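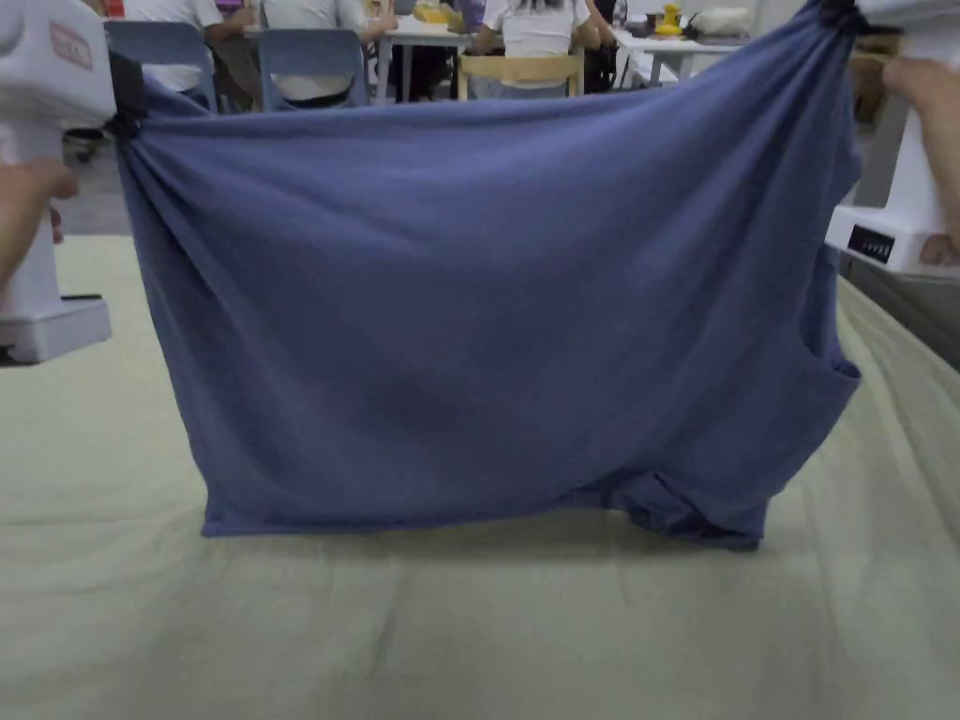 Mastach equipment plan and data card

Version: second draft, budget figures frozen in December
Maintainer: Alby procurement group
Status: internal, shared with Vultska for quoting

Purpose

Mastach is a cloth-handling collection recorded with paired hand-held grippers. This file covers what the collection needs in hardware and what to buy before the next block of recording. Training code and annotation rules are kept in separate files.

Contents

Episodes recorded: 2428
Episodes accepted after review: 1212
Garment types: T-shirts first, towels planned
Views: one head view, one view per gripper

Accepted episodes are the planning unit. Quotes based on recorded episodes understate the hardware time needed and should be sent back.

Station

A station is one padded work surface, one pair of grippers and one operator. The surface is covered in a pale, plain material so that cloth edges separate well from the background. Recording happens in a shared room and the background is left as it is. Do not budget for curtains or a booth.
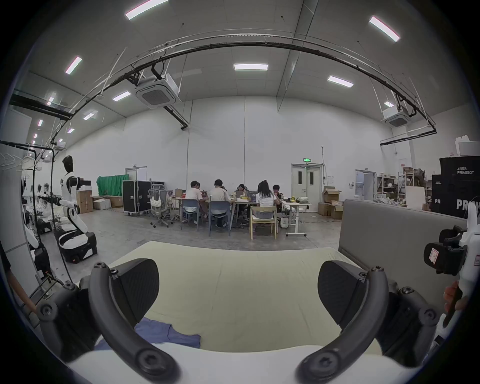
Work surface with blue cloth, second gripper at right.

Floor space is the limit on station count at the current site. Before ordering a third station, measure clearance for both elbows at full reach, and check that the wheeled bases can still get past.

Purchase list

Gripper pairs: 2 new, 1 spare
Finger pads: 50 sets
Unit price ceiling for a gripper pair: 782 EUR, tax excluded
Foam surface: 1 per station, plus 1 spare cover
Test garments: buy locally, plain colors, mixed sizes
Storage: quote pending from Vultska

Pads are a consumable and go on the running budget. Grippers, surfaces and storage go on the capital budget. Vukadinović has quoted for pads only – their delivery terms are in the quote folder. Mixed orders from a single supplier must still be split into two purchase requests.
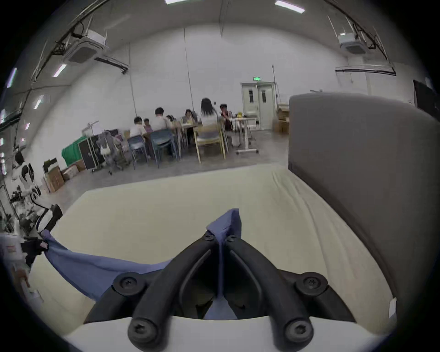 Pinch grasp on a fold of blue cloth, seen from the gripper.

Acceptance checks on delivery

1. Fingers open and close over full travel without rubbing.
2. Pads sit flat and do not shift under a fold of T-shirt cotton.
3. All screw caps present.
4. Gripper view shows both fingertips when closed.
5. Left and right recordings start within the same second.

A pair that fails check 4 or 5 goes back as a pair. Single-side replacements have caused calibration mismatches.

Not covered

Robot arms, humanoid platforms and mobile bases are planned under a different line. Operator hours are in the staffing sheet.

Open items

Storage quote – Vultska
Towel sizes to be fixed before the garment order
Pad wear per 50 accepted episodes, not yet measured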